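Skuvano bottle set: README

Version note, 27/10/2020. Maintained by Osian Prothero. Please read the part on labels before you use any of the text fields.

What is in it

Skuvano is a set of 283 short records about one kind of thing: orange drinks-style bottles being laid out on a table. I say "drinks-style" on purpose. The first release called them juice bottles throughout, and I have yet to see good grounds for it. The colour is orange and the shape is a bottle. That is as far as the files go, and the field is now called bottle_orange.

Each record has a folder, a text file with one line per placement, and a note on the table covering. Most of the notes were written at Clevley in September and checked later at Gronow, where we found plenty to argue with.

Layout records

The task sounds simple: bottles on their sides, in a row, necks the same way. In practice the word "row" did a lot of work in the old notes and was never defined. We now count it as a row if the bodies lie side by side and the necks point to the same edge of the table. A bottle lying crosswise is entered as "out", however close it is to the others.

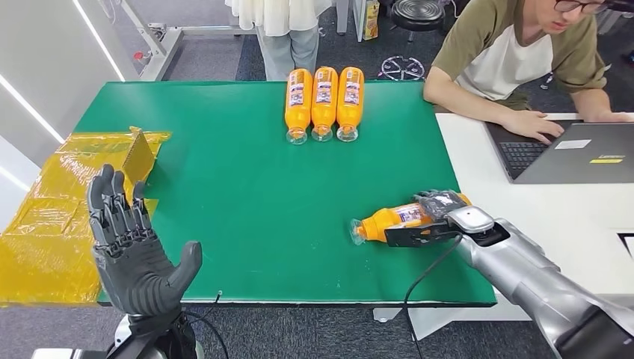
Layout record, green mat. Words by Osian Prothero

By that rule the three at the far side are a row and the fourth, with its neck to the left, is out. The old notes would have scored the whole table as "tidy", a field I have removed. If you relied on it, I am sorry, but I doubt it told you anything.

The mat field is there for one reason: specks. A plain green surface looks like a safe background until you try to pick small marks out of it, and two people checking the same record rarely agreed. Treat mat_clean as an opinion.

Surface and labels

Rinusano, the older set this one grew out of, described every bottle as "smooth plastic". Ingeborg Steiner queried that at the first check and she was right to. The entry is now split into plain and raised areas.

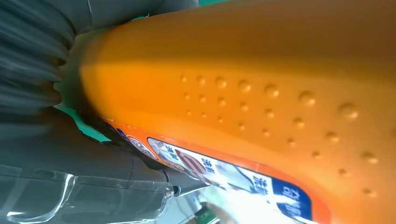
Surface record, close view. Checked by Ingeborg Steiner

The bumps get larger as they go along the body, so a single bump size for the bottle is no use. We record small end and large end and leave it there. I was told this would make the texture fields reliable. I would want to see a good deal more evidence before saying so - gloss on the orange plastic still upsets the entries.

Label text is the weakest part of the set. The close records show Chinese characters, with a blue panel towards one end of the label, but the wider ones are too small to read and should never be used for text. An earlier file offered English product names for all of them. Those were guesses and have been deleted.

Known problems

- Fill level is entered by eye. Orange liquid in an orange bottle is not easy to judge.
- Five records have the neck direction entered from the wrong side of the table. They are marked, not mended.
- The advertised total for Rinusano was more than 2000 records. I have not been able to make the folders add up to that, so please don't quote it from here.

Corrections go to Osian, with the record number and what you think is wrong. Ingeborg checks the surface entries separately - send those to her at Gronow.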